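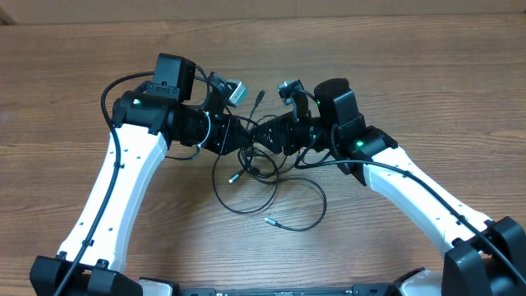

*Two arms over the brown wooden tabletop.*

**Penrose Street Residents - parking meeting, 2021-03-25**

Present: Poppy Pickering (chair), Dean Hollis, Howard Whitlock, Horațiu Mocanu (minutes)
Apologies: Graham Tindall

**1. Last minutes**

Approved with one change. Howard did not "welcome" the permit plan. He asked for the word to be taken out, and it was.

**2. Trultorance permit proposal**

Dean went through the eight-page brochure. Trultorance would run resident permits on the street at $40 per car per year, with visitor passes sold through a phone app called Rerkum. The brochure says the plan will "free up the curb." Howard asked whose cars would be leaving. Dean said commuters. Howard said he walks the dog at six in the morning and sees the same cars he sees at noon, so he doubts there are many commuters to get rid of.

Poppy asked where the claim of 200 satisfied streets comes from. Dean had asked for a list and got a second copy of the brochure. He will ask again, in writing this time.

Horațiu pointed out that a permit does not hold a space. If there are more cars than curb, people will be paying to drive around the block. Dean accepted this but thinks the school pickup traffic is a real problem and a permit might help with it. Howard said pickup is over in half an hour and those drivers don't park, they stop - often across his driveway - and a permit won't change that.

No vote taken. Nothing to be signed until the list of streets arrives and at least 2 of them have been called.

**3. Repainting the curb lines**

Zestico quoted for the corner by the mailbox. The quote covers paint but says nothing about scraping off the old yellow, which is how we ended up with two sets of lines last time. Poppy to get the scraping included at the same price or look elsewhere. She was not hopeful.

Howard wants it noted that the city was supposed to do this work in August and sent a postcard instead.

**4. Graham's email**

Read out by Poppy. Graham is in favor of permits and thinks the group is "dragging its feet." Dean agreed with parts of it. Horațiu noted that Graham has a garage.

**5. Actions**

- Dean: list of streets from Trultorance
- Poppy: Zestico quote
- Horațiu: ask the city who paints what
- Howard: photos of the driveway at pickup time, with plates covered

Next meeting once Dean has a reply. Closed at 7 p.m.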